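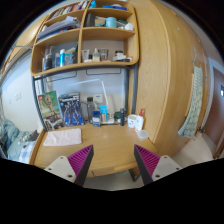

4. Language Support and Participation in Local Consultation

4.1 Background

The town of Drostgate has held open consultations on its neighborhood plans for many years. Any resident may take part, whether or not that person holds a vote in local elections. In practice, residents who arrived recently from other countries have been slow to do so. Earlier work on the subject has tended to explain this gap in one of two ways. The first points to language: notices are written in a formal style that even long-settled residents find hard to follow. The second points to trust, and holds that people who have had little contact with public offices do not expect their views to carry weight.

The two accounts lead to different advice. If language is the main barrier, translation should raise the rate of response by itself. If trust matters more, translated notices will be read but not answered. The Okis program, which the town introduced in the Hattar district, offered a chance to look at both, as it combined translated materials with regular meetings led by staff who spoke the relevant languages.

4.2 Setting and participants

Hattar has a mixed population. Its older streets are home to families who have lived there for two or more generations, while the blocks near the rail line house many of the town's newer residents. Firnell College also has its residences in the district. The college takes a large share of its students from abroad, and they were included in the study because the town counts them as residents for the purpose of consultation. Their housing differs from the rest of the district in one respect that affected our method: rooms are let furnished, and most students do written work at a desk with built-in shelving (Figure 4), so questionnaires could be left for completion in the room. Elsewhere in Hattar they were completed at the door or at a meeting.

Notices were sent to 3000 addresses. From the households that replied, 137 residents agreed to a longer interview. Interviews were held in the language the resident preferred and were translated into English before coding. Residents who had served on a public body in Drostgate were not interviewed, as their knowledge of the process would have been unusual.

4.3 Form of the notices

Two versions of the notice were used. The standard version followed the town's existing text, with a full translation on the reverse. The plain version was rewritten in short sentences and then translated. Both gave the same facts: the area under discussion, the closing date, the ways of replying and the office responsible. Households were assigned to a version by street, so that neighbors comparing notices would in most cases find that they had received the same one.

The rewriting raised problems that we had not fully expected. Several terms in planning law have no everyday equal. "Material consideration" was the hardest of these; the plain version used "something the town must take into account," and the legal staff accepted this only after some discussion. A shorter wording would have been easier to read but could have suggested that any objection would be upheld.

4.4 Findings from the interviews

Most of those interviewed had understood the main point of the notice in either version. Residents who had received the plain version were more confident in describing how to reply, and were more likely to recall the closing date. Confidence in how to reply, however, was only weakly linked to whether a reply had been sent.

A stronger link was found with previous contact. Residents who had dealt with a town office and had received a clear answer, even an unfavorable one, were the most likely to have responded. Those who had written to an office and heard nothing were the least likely, and this held for long-settled families as well as for newer residents. One mother of school-age children said that she had "read every word and put it in the drawer," as a letter she had sent on another matter had never been answered.

The students formed a partly separate group. Few cited a lack of trust. Many took the view that they would leave Drostgate before any plan was carried out, and that it was not their place to comment. A smaller number had responded, chiefly on bus services and street lighting -- matters that touched their daily routine directly.

4.5 The Hattar meetings

The Okis program held 6 meetings in the district, the last of them in July. Attendance was uneven. The early meetings drew mainly residents who already knew one another through a place of worship or a parents' group, and staff noted that discussion moved quickly to complaints about refuse collection and parking. Later meetings set aside time at the start for such matters, with a written reply promised for each. Those who attended described this change favorably, and several said it was the reason they had come back.

4.6 Limits of the data

The findings should be read with care. Residents who agree to a long interview are likely to be more willing than others to speak to officials, so the level of trust reported here may be too high. Assignment by street also meant that the two versions of the notice reached somewhat different groups, as the blocks near the rail line fell mostly within the plain version. Finally, response records were closed on March 3, 2022, and replies that reached the town after that point have not been counted. The next section considers whether the same pattern appears in the election registration data.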